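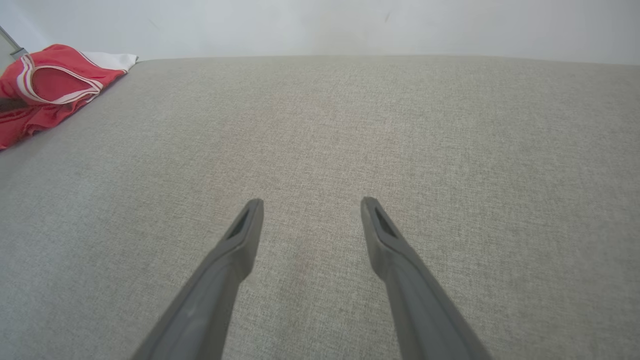

House rules for homes: the soft furniture edition

Our working rules for running arms in furnished rooms have reached version 6, and the new section is all about upholstery. Version 5 had four pages on kitchen counters and one line on sofas. The line said "use judgment." Judgment was used, and the repair bill came to 700, so we now have a section.

Nadiia Didenko wrote most of it over October, after going through the notes from the Lostholm apartment and talking to everyone who had worked a shift there. Ehsan Lashari went through her draft and took out the word "robust" wherever it appeared. The full text is in the shared folder under Dalolik. The parts that will change your day are these.

Start open and start clear. Before a run on a cushion, the fingers should be open, over bare fabric, with the thing to be picked well off to one side. A start pose right above the laundry makes the first few seconds of every run look brilliant and teaches us very little. If you have to nudge a garment to get a clear start, nudge it before you begin logging.

Fabric is a surface with opinions. A tabletop pushes back at once. A seat cushion gives a little, then a little more, and the arm will happily follow it down. The downward force limit on anything padded is now 70 percent of the tabletop setting. Yes, this means some thin items will be missed. Log the miss and carry on – please don't raise the limit "just for socks."

Check the fingertips by hand. Run your own finger along the edges and into the slots before the first run, and again after a change of fingers. A burr you can barely feel will find a loose thread in linen faster than you can reach the stop button.

Leave the heap alone. Clothes get dropped in a heap because that is how clothes live. Several operators have been caught gently improving the pile between runs, smoothing a sleeve here, turning out a waistband there. We understand the urge. Crumpled is a valid condition, and so is half tucked under itself. Write "as found" on the sheet and keep your hands in your pockets.

Three failed grasps and you stop. After 3, back the arm off, open the fingers and look at the fabric before you decide anything. The old limit was "until it works," which explains the sofa.

Mind the back edge. Where a cushion meets a wall, the arm keeps a hand's width away unless the run is specifically about reaching there. Clukon will be setting this as a default in the control software, with an override that asks you to type a reason. "Because" has already been tried.

Comments on the draft go to Nadiia. Complaints about the socks go to Ehsan, who has asked for them in writing.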